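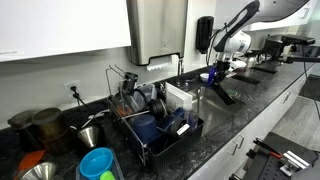 Fig. 1. Kitchen cell, sink side: rack, sink, two of the arms.

Handout 8: Looking after the kitchen cell
Course notes, P. Kravchuk

Read the Gudton manual before the lab, but don't believe all of it. It calls the arm "maintenance free" on page 17 and then spends an appendix on maintenance. Chapter 3 is fine. The chapter on self-calibration was written by someone with a very clean bench.

What the vendor leaves out is the room. A sink, a faucet and a wire rack are hard on a gripper. Steel and clear plastic are hard on its camera. I have yet to see a spec sheet that mentions either.

Before power-on

1. Log the arm's hours. The last entry in November was 1491.
2. Follow each cable by hand from end to end. Looking at it from across the room doesn't count. In Fig. 1 a black cable runs down the side of the arm over the sink, and that is the one to worry about. Move the arm slowly through its reach and watch for any pull.
3. Try to rock each base. If it moves at all, stop and tighten it. Software offsets are no cure for a loose bolt, whatever the Stilcombe people told you on Friday.
4. Wipe the fingers and dry them. No cleaner on the joints.

Checking the gripper

5. Power off. Check the screws on the plate by the finger linkages with the short driver. Snug is enough. If one turns freely, write it down before you fix it.
6. Open and close the fingers by hand, if your model allows it. Grit feels like a faint click. The Boiko test script will pass a gritty linkage, so a green result means very little.
7. Bring the arm up close to the counter appliances and save one wrist view. The gripper's own black parts fill much of the lower half, which is normal for this mount. Compare their position with the reference view. A shift means the camera or the gripper has moved.

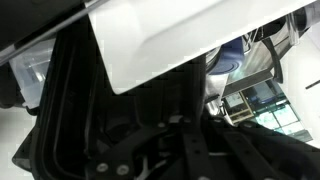 8. Look for glare in the same view. The silver appliance on the right and the clear container on the left both throw light back. Wuneck claims its filter handles this. We ran 143 grasps with it on and I couldn't tell the difference. Bring better data and I'll change this note.

For your report

Hand in the hours, the wrist view and anything you tightened. "All OK" will be returned unread. If you skipped a step, say which one.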